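# What the hand forgets

When Clustano bought the first gripping arms for our packing hall in November, the management spoke mostly about speed. I have worked with text and figures in that company for 15 years, and before that I packed boxes myself, so I listened with two different ears. The office ear heard a reasonable plan. The other one heard something that I still find difficult to name, and this essay is my attempt.

I should say first that I am not against the machines. My shoulders remember the old hall very well. We lifted seedling trays from the belt to the trolley the whole shift, and in the evening I could not comb my hair with the right arm. Anyone who writes warmly about hand work should do it for one winter. The arms have taken over the line we call Willow, which was the worst of them, and I have not met a person who wants Willow back.

What interests me is the part before the arms. They must be shown how to take hold of a thing, and it is the packers who show them. For this they use a gripper which a person carries and closes by hand. They take a tray, a label, a pot, and put it down again, and then once more. Kolbrún Bisgaard made 327 such grips in one shift. I asked her if it was tiring. She said it was not tiring, it was slow, and that she had started to notice things she did with her fingers which she had never decided to do.

The tool has two black rubber fingertips, facing each other over a narrow gap. That is all it has to replace five fingers and a palm, and one must think differently with it. You cannot feel if a stem is soft. You look, and you guess, and you close.
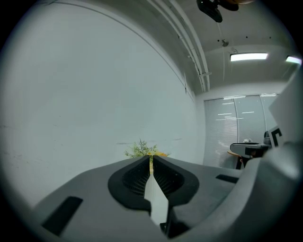 Grímur Norðdahl read an early version of this text and wrote to me that I make too much of the fingers. In his opinion the packers at Tindden were never paid for their feeling for stems, they were paid per trolley, and if a company suddenly calls this feeling knowledge, it is because it wants to have it cheaply. He would prefer that I write about wages and leave the poetry.

I have thought about his letter for some weeks. He is right about the trolley. In all my years there was no line on the payslip for knowing that a pot is cracked before you see the crack. But I think he helps my argument more than he wants to. If this knowledge was worth nothing, the company would not need to collect it grip by grip. The moment it is collected, it has a price, and then it is fair to ask who receives the money.

At present the answer is simple. The packers get their normal hourly pay when they work with the hand gripper, and nothing after. Guðlaug Norðdahl, from the shop floor council, has asked for a supplement of 4 per cent for these hours. The management answered that the task is lighter than packing and should therefore not cost more. This is true if you measure with the shoulder. I do not think the shoulder is the right instrument here.

There is also a smaller change, which I almost did not notice. In the old hall people talked. The belt was loud but regular, and you learned to speak between the noises. With the gripper you must pay attention to each movement, and the room where it is done is quiet. Dagný Kjærgaard told me she likes this quiet very much and hopes to stay there. Nanna Bjarnason asked after seven shifts to go back to the belt. Both are good packers. I would not want a rule that sends everybody to the same place, and I am afraid that such a rule is coming, as it is easier to plan.

At Vestergaard, where my cousin works, they did it in another way. There the packers choose for themselves how many hours they spend on teaching the arms, and a new person learns from an old one before touching the tool. It costs more at the beginning - my cousin says the foreman complained the whole spring - but the people know what they are giving and to whom. I have seen no report which says that it works better. I only know that my cousin speaks about the arms as something they have made together, and in our canteen we say "their machines".

My wish to Clustano is therefore modest. Pay the supplement. Write down the names of those who did the teaching, and let them say no without having to explain it. And keep some trays for the hand, also on the days when the arms could manage everything, so that the next packers can learn what Kolbrún knows before she retires.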